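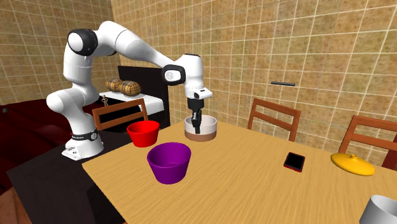 How to run a flavour triangle test without annoying the whole building

You have a new vanilla. Your supplier swears it matches the old one. Before you put it into 2000 litres of custard, find out whether anyone can taste the difference.

What you need

38 tasters
Small lidded cups, all the same
A list of random three-digit codes
Plain crackers and water
A room that doesn't smell of somebody's lunch

Step 1. Make both batches on the same day, same milk, same pan size. At Elley we once compared two vanillas and discovered a difference in milk. It was a very clear result.

Step 2. Code the cups. Avoid 100, 200, 007 and anything else people might have feelings about.

Step 3. Give each taster 3 cups. Two hold the same custard, one is different. There are six possible serving orders, so share them out as evenly as you can and write down who got which. Write it down now — you will not remember at half past eleven.

Step 4. Ask one question: which is the odd one out? Tasters must choose, even if they are guessing. "They're all quite nice" can't be entered in the spreadsheet.

Step 5. Crackers and water between cups. No talking, sighing or meaningful eyebrows.

Step 6. Count the correct answers and look them up in a triangle test table for your number of tasters. Pure guessing gets a third of them right, so a dozen or so correct is no cause for alarm.

If the difference is real, it may still be a difference you can live with. A triangle test won't say which custard people prefer. For that, run a separate preference test, with fresh cups and, ideally, people who have not just eaten three custards.

Next in this series: Storing liquid flavours, and why not on top of the oven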